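# Celldale Meal Service Introduces Colored Bowls at All Nine Dining Rooms
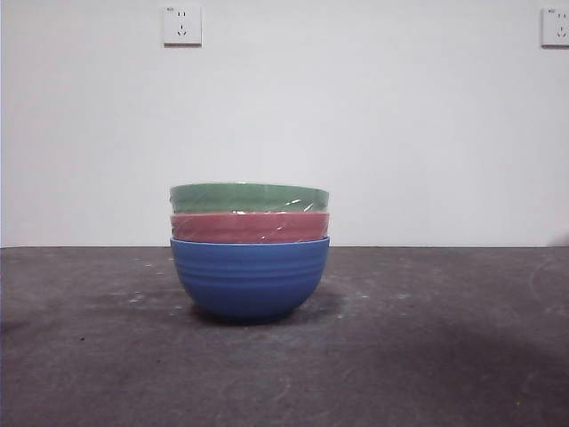 *Stacked bowls in blue, red and green, the three colors chosen for the Celldale dining rooms. Clear plastic film covers the upper two.*

CELLDALE – The Celldale Meal Service will replace the white bowls in its nine public dining rooms with bowls in three colors beginning in March. The change covers breakfast and midday service and applies to guests who eat on site. Meals delivered to private homes will continue to be packed in the existing lidded containers.

The service has purchased 500 sets for the first stage. Each set consists of one blue, one red and one green bowl. Blue bowls will be used for soup and hot cereal, red bowls for meals prepared under a dietary instruction, and green bowls for salad, fruit and cold desserts. The colors will have the same meaning in every dining room, including the two that share a kitchen with neighboring schools.

Agathe Hamel, director of the Celldale Meal Service, said the decision followed a review of how meals are plated and carried to tables during the busiest part of the day. At present, a meal prepared under a dietary instruction is identified by a paper slip placed under the bowl. Slips have been lost, soaked or moved to the wrong tray, and staff have had to return meals to the kitchen for checking.

"A guest who has been told to avoid a certain food should not depend on a piece of paper staying where it was put," Hamel said. "The slip will remain in use, and it will carry the guest's name and table number as before. The red bowl tells everyone between the stove and the table that this meal must be checked."

## Trial at the Stiker Street dining room

The bowls were tried for four weeks at the Stiker Street dining room, the largest of the nine, which seats 60 guests at a time. Kitchen staff kept a written record of meals sent back, bowls broken or damaged, and the time needed to clear and restack after the midday service. The record was reviewed by Ingeborg Gerlach, who oversees food safety for the service, and was presented to the governing board with a recommendation to proceed.

According to the report, fewer meals were returned to the kitchen during the trial than in the preceding period. The report also notes that the first days were slower than usual. Staff were accustomed to taking the nearest bowl from the shelf, and several meals had to be moved to a bowl of the correct color before they could be served. The difficulty eased after the shelves were labeled and each color was given its own place beside the serving counter.

Gerlach said the report should not be read as a finding that color alone prevents mistakes. Kitchens will still be required to prepare restricted meals at a separate station, with separate utensils, and a second member of staff must compare each red bowl with the order sheet before it leaves the counter. Staff who have difficulty telling red from green will be assigned to other duties at the counter or will work alongside a colleague, and the shelf labels are printed in large type with the name of the color written out.

Guests at Stiker Street were invited to comment on cards left at the tables. Most of the remarks concerned the food. Those that mentioned the bowls were generally favorable, although a small number of guests said they preferred white tableware and considered the colors better suited to a children's cafeteria. Two asked whether the red bowl would make their medical needs known to others at the table.

The board discussed the last point at length. It agreed that any guest may ask for a restricted meal to be moved to a bowl of another color at the counter, once the second check has been made. The request does not need to be explained. A notice to this effect will be posted at the entrance to each dining room, and staff will be instructed to raise the matter privately with guests who receive restricted meals on a regular basis.

## Delivery and preparation

The bowls are being supplied by Lahlou, a tableware distributor, and will be held at the service's central store until each dining room is ready to receive them. Dirk Weidemann, who manages the store, said deliveries will be divided among the dining rooms according to the number of seats. A reserve will be kept at the store to replace bowls that are damaged or lost.

Kitchens have been asked to follow a common procedure on receipt:

- Remove all plastic film and other wrapping before the bowls are taken into the kitchen.
- Inspect the rim and the inside of each bowl and set aside any that are chipped, cracked or marked.
- Wash every bowl on the standard cycle before first use.
- Stack bowls of a single color together. Mixed stacks are not to be kept on the serving shelves.
- Report shortages to the central store by the end of the working day.

Weidemann drew particular attention to the stacking rule. During the trial, sets were sometimes left nested together after washing, and staff at the counter had to separate them while guests were waiting. Sorting will now be completed at the dishwashing area, where a rack for each color is to be installed. The racks were made to the service's measurements by Gamik, a local workshop, and can be lifted out for cleaning.

The white bowls will be withdrawn from each dining room on the day the colored bowls enter service. Those in good condition will be offered to community organizations in Celldale. Organizations wishing to receive them should write to the central store and state how many they can use and whether they are able to collect. Chipped bowls will not be passed on.

## Training for kitchen and serving staff

All kitchen and serving staff will attend a short training session before the change takes effect at their place of work. The sessions will be led by Arne Stüber, head cook at Stiker Street, and will be held in the dining rooms after the midday service has ended. Substitute staff who work at more than one location need attend only once.

Stüber said the session will deal mainly with situations that arose during the trial. These include what to do when the supply of one color runs out, how to handle a second helping for a guest on a restricted meal, and who is responsible for the check when the kitchen is short of staff. When no red bowls are available, the restricted meal is to be held at the station until one has been washed.

"We had one very full midday service when the red bowls ran out, and somebody reached for a blue one," Stüber said. "It was noticed at the counter. We have since increased the number kept on hand, and the instruction is now in writing."

Second helpings will always be served in a clean bowl. The rule already applied to restricted meals and has been extended to all guests – a change requested by staff at several locations, who found it easier to observe one practice for everyone.

## Cost and further review

The purchase was paid for from the equipment budget for the current year. Eckhard Fuchs, chair of the governing board, said meal prices will not be raised on account of the new bowls. The board declined a proposal to purchase matching plates and cups at the same time and will consider the question again when the next equipment budget is prepared.

Fuchs thanked the staff at Stiker Street for keeping complete records during a demanding period. Each of the remaining dining rooms will keep the same records for its first four weeks, and Gerlach will report the combined results to the board. The report will be made available at the service's main office and in the dining rooms.

Guests with questions about restricted meals are asked to speak with the head cook at their usual dining room. Orders already on file remain valid and do not need to be submitted again. New or amended dietary instructions may be handed in at any dining room during opening hours, or sent to the main office.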